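Pinzas de mano Morkham: seis semanas grabando demostraciones para imitación

Llevaba tiempo queriendo escribir sobre estas pinzas y al final me pongo un viernes por la tarde, con las muñecas todavía cargadas. Las compramos en el laboratorio para un proyecto de aprendizaje por imitación con tareas de cocina a dos manos, y en este tiempo hemos juntado 3740 demostraciones con ellas. Vamos, que ya las conozco bien.

La idea me sigue pareciendo preciosa: en vez de teleoperar un brazo (lentísimo, y acabas odiando al brazo) coges una pinza en cada mano y haces la tarea tú. Encima llevan un cubo con marcadores, el sistema saca de ahí la posición y la orientación, y con eso entrenas la política. Montarlas fue cosa de una mañana. La calibración con el software Brirnell ya es otra historia, porque el manual está fatal y tuve que repetirla entera 2 veces hasta entender que los cubos izquierdo y derecho usan identificadores distintos. ¡Ponedles una pegatina!

Lo mejor es el cierre. Se nota cuándo has cogido algo y cuándo se te está escapando, y eso con un joystick no lo tienes ni de lejos. Con piezas planas y finas hay que bajar mucho las puntas y al principio desespera, pero le coges el truco en un par de tardes. Para las ollas y las tapas, muy bien.

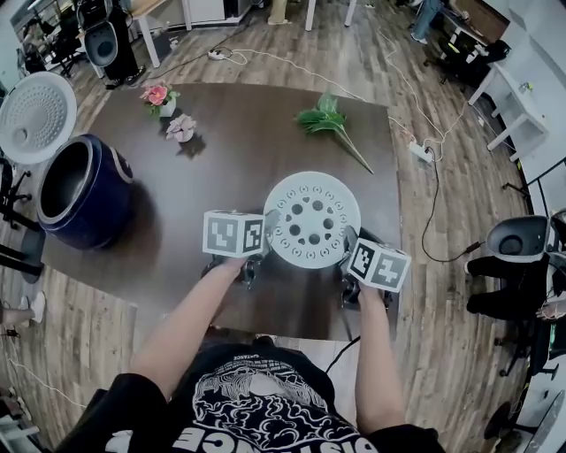

Lo peor, el peso. A la media hora pesan, a la hora pesan muchísimo, y las demostraciones se vuelven torpes. Lo vimos en los datos: las trayectorias del final de cada sesión tenían más correcciones, y desde que cambiamos de persona más a menudo la cosa mejoró bastante. También fastidia que, si giras mucho la muñeca, los marcadores dejen de verse bien y el seguimiento pegue saltos. Nosotros descartamos esos tramos y listo, aunque duele tirar una demostración buena por medio segundo.

¿Y los resultados? Pues entrenamos una política por difusión, la pasamos al robot de dos brazos y llegó a un 68 % de éxito colocando piezas dentro de una olla. Con la misma tarea teleoperada nos quedábamos bastante por debajo, aunque ojo, teníamos muchos menos datos, así que no es una comparación limpia y no la vendería como tal. Lo que falla casi siempre es el último centímetro, cuando la pieza toca el borde y el robot insiste en empujar.

Antes habíamos probado las Skukden, más ligeras pero con una holgura en los dedos que me ponía de los nervios. Si solo vais a mover objetos grandes os sirven igual y son más baratas.

Yo les doy un 8 a las Morkham. Volvería a comprarlas, eso sí, pidiendo dedos de repuesto desde el primer día, que la goma se gasta y el envío tarda una eternidad.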